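Onidum Band Pages – Set-Up Guide
Section 4: Getting your first demo online 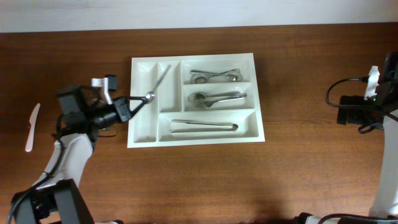

Fahad Malik wrote in after the April update to ask whether a band with only three rough recordings should even bother with a page, or wait until there's a proper EP. Go for it now, Fahad! Three songs is plenty, rough ones are welcome, and you can swap in better versions later without losing your play counts (see step 8).

Before you start, you need your band account (Section 2), your finished mixes and one square cover. Set aside an hour or so the first time. It gets much quicker after that.

Uploading the songs

1. Log in and open Releases, then choose New Release. Pick Demo, Single or EP. You can change this until the release goes live.

2. Type the release title exactly as you want fans to see it. Capital letters stay as you type them, so if your thing is all lower case, go wild.

3. Drag in your files. WAV and FLAC both work. MP3 is accepted for demos only. Each file can be up to 100 MB – long enough for most songs, but your 15-minute closing jam may need to go up as FLAC.

4. Put the tracks in order using the handles on the left. Play the whole thing through once in Preview. Gaps between songs are set to two seconds; drag the slider to zero if one song runs into the next.

Note: Preview plays at reduced quality. Fans hear the full version.

Credits and cover

5. Fill in the credits for each track. Songwriters are required, everything else is optional, but please do add your drummer, your producer and whoever lent a voice to the chorus. Fans love clicking through credits, and it's how a lot of people found Bortolotti after their guitar player turned up on the Maltley single.

6. Add your cover. It has to be square and yours to use.

Caution: Cover songs need a license before you publish. Tick Cover Version on the track and enter the original writers. Leaving the box blank can get the whole release taken down, including your own songs.

Going live

7. Choose a release day and time. Wednesday evening is a fun one, with the New Noise list refreshed at 10 p.m. and lots of people listening. Press Schedule. You'll get a confirmation email with your private link, which you can send to blogs and radio shows ahead of time.

8. To replace a recording later, open the track and choose Swap Audio. Plays, comments and the link all stay put. Zelleck remixed their title track when it already had 1,812 plays, and every single one carried over!

Caution: Don't use Delete and upload again. Deleting a track wipes its history for good, and our support team can't bring it back.

9. Share the public link from the Release page. The embed player works on most blogs and sizes itself to fit.

If a track is stuck on Processing for almost an hour, cancel it and upload again. Odd characters in the file name are the usual culprit – stick to letters, numbers and hyphens.

Next: Section 5, Adding shows and tour dates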